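From: Ngọc Cù
To: nistmont-cameras
Subject: Re: Tinov doorbell drops off at night

On Thursday, Marleny Usuga wrote:
> My Tinov goes offline after dark and comes back in the
> morning. Signal shows 2 bars. Do I need the Asetti
> extender, or is it the camera?

Marleny,

Check the power first. The night lights pull more current, and mine did the same thing on the old chime transformer. I put in a Cattaneo one and it has stayed up since October. If you still want to try the extender, put it inside the front wall and keep the camera on the 2.4 band.

Also set motion clips to 40 seconds and turn off continuous upload. With continuous on, mine filled 80 GB before I noticed.
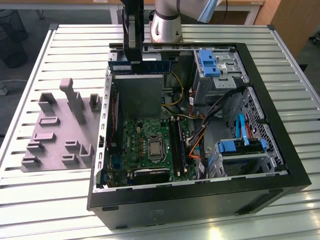 Dell tower on its side, cover off, memory module above the case.

If you record to a PC at home, give the clips their own folder and have the oldest ones deleted automatically. I have 198 clips saved right now and playback is fine.

Let the list know what voltage you get at the doorbell screws with the night lights on. Mine was low there and fine at the transformer.

Ngọc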